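Home Program Speakers Talks and Notes Venue Contact

Speaker Notes: Teaching by Hand and Teaching at a Distance
Elmarie Molefe, Armont Institute, Applied Automation Section
Session on demonstration methods, 2026-06-10

Opening

Thank the chair and the Ikden program office. Acknowledge Hashini Kodikara and Irfan Nasution, who prepared the demonstration sets discussed in this talk.

State the question plainly. When a person shows a robot how to do a task, what should the person be holding? The section has worked with two answers. In the first, the operator sits at a station and drives the robot arm from a distance. In the second, the operator holds the gripper itself and does the task directly, with a camera mounted on the tool.

The talk compares the two on the same household task: picking up a container from a table and setting it down at a marked place.

Note 1. The remote station

The Dullance station was installed in February. The operator moves a small leader arm, and the robot follows. Every recording made this way is a motion the robot has already performed, and its joints need no further interpretation.

The cost is in time and in touch. New operators required several sessions before their motions became smooth. Most reported that they could not judge how firmly the fingers had closed, and they slowed down near the table surface. Those pauses appear in the recordings, and a policy trained on them also pauses.

Over the comparison period the station produced 159 accepted demonstrations.

(Allow a moment for the table of results. Do not read it aloud.)

Note 2. The hand-held gripper

The hand-held tool was assembled by Azlan Nasution. The operator grips it, approaches the container, closes the fingers, lifts, carries, and releases. Instruction for a new operator is brief, and the tool can be taken to any table in the building.

Over the same period it produced 471 recordings, of which 319 were accepted. The remainder were set aside, chiefly for lost tracking. Mention that the section regards this rejection rate as too high and is working to reduce it.

The recordings contain no robot joints. The path of the tool must be recovered from the camera and then checked against what the arm can reach. Operators are asked to keep the elbow low and to avoid twisting the wrist beyond the limit given in the Osman handbook, as the arm cannot follow them there.

Note 3. What the camera records

Many in the audience will have seen hand-held tools only from the outside. Spend the longest part of the talk here. The learning system receives the view from the tool, and the instructions given to operators should be written with that view in mind.

Points to make before moving on:

Both fingers should be in view during the approach. The gap between them tells the system how far the tool is open.

The target may sit at the very top of the view while the tool is still at a distance. Operators often believe they have aimed squarely at an object when the camera shows only its base.

A smooth table reflects the room lights. Strong glare hides the surface detail on which tracking depends, and operators should try a different position before starting a long set.

The fingers are wide open over bare wood, with a patch of glare between them and the rounded base of a gray-green object at the top of the view. 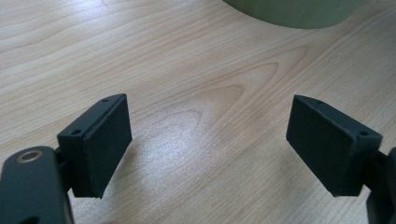

Note 4. Choosing between the methods

The section does not recommend a single method. The remote station remains the preferred choice where contact with a fixture must be exact, or where it would be unsafe for a person to stand at the work. The hand-held gripper is preferred where variety of tables, rooms, and objects matters more than exact repetition.

Ilham Wibisono has proposed a mixed set, with hand-held recordings for the approach and remote recordings for the final placement. The trial is at an early stage and no results should be quoted from the podium.

Questions

Refer questions on tracking software to Azlan Nasution. Questions on operator training may be answered directly. Copies of the operator instructions are available at the registration desk on request.

Related items
Writing Instructions for First-Time Operators
Lighting and Table Surfaces: A Working Note
Leader Arms at the Dullance Station
Ikden Program: Full List of Talks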